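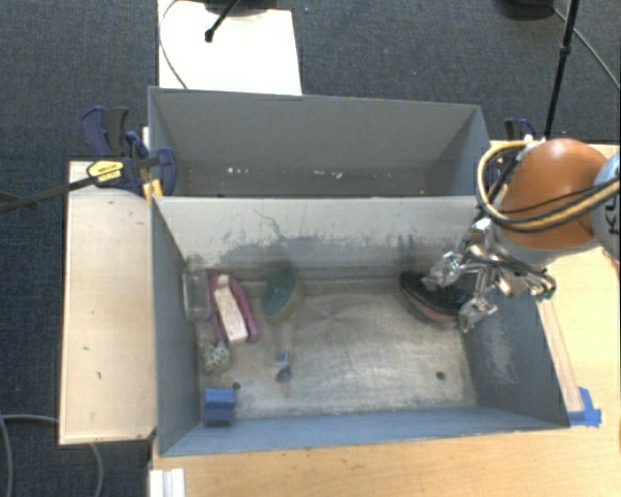 According to Agustina Godoy, the first mistake people make with a drawer of small things is that they start with the drawer. She starts with bins. "Two, always two," she told me when we sat down in her workroom in Plindton. "One for what came out, one for what is already decided. If you have only one, you make a pile and then you make another pile next to it."

Agustina sorts household goods for Urrego, a secondhand shop which receives the contents of kitchens, bathrooms and children's rooms, mostly mixed. In September the shop took in 644 boxes, and this is a small place with 11 shelves. I wanted to know how a person does such work every day and does not become tired of it.

"I become tired," she said. "But small things are more interesting than furniture. A wardrobe is a wardrobe. With a brush or a little plastic box I must think what it was for."

I asked why she likes metal bins. She had fabric ones before, from Waltel, and they were nice to look at, but after some months the bottoms were soft and things were hiding in the folds. Metal gets scratched and she does not care about it. "You can hit it with a block, a brush, anything. You wipe it and continue." Her favorite kind is gray, plain and with straight walls. Color inside a bin disturbs her, she said, and on gray a pink or a bright blue thing is found at once.

Clear plastic is another story. Agustina says that transparent containers and handles are what she loses most often, even in good light. She has a habit for this – before she calls a bin finished, she passes her hand slowly along the walls and into the corners. "The eye says it is empty. The hand says wait."

She also never fills a bin to the top. A few objects at one time, then they go to the shelf, then a few more. When she was new at Urrego she tried to do 50 pieces in one go and mixed up two families' boxes, and it took her until the evening to repair it. Now she works from seven in the morning and stops at noon for lunch, also if something is left.

We spoke a little about brushes, because she has opinions on them. A used brush is sold only when the handle is firm and the face is clean to the base. The others go to a man who cleans bicycles. He pays nothing, but he brings oranges.

At the end I asked if her own home is so well arranged. She laughed and showed me a photo of her kitchen drawer on the phone. There were batteries, string, and a Lunix tape measure without its case. "This one I will do in winter," she said.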